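Stornano matt black table paint, 600 ml tin

19 April 2019
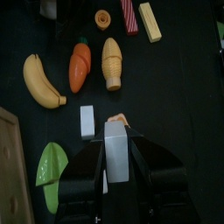 I bought this tin to rescue the old play table my two have been bashing since they were tiny, and I've grown terribly fond of it. It went on beautifully with a cheap little roller, hardly any smell, and I had the second coat done before the school run. My one worry was that black would swallow everything up, but even in dim light the toy food and the blocks stand out a treat against it - the pale grey block especially - and the top has just a faint blue-green look to it, which I rather like. It does show crumbs, I'm afraid, and the lid is a devil to get back on. My neighbour Védís used the Dokent one on her shelves and found it much thinner, so I'd pay the bit extra again. I'm doing the chairs in May!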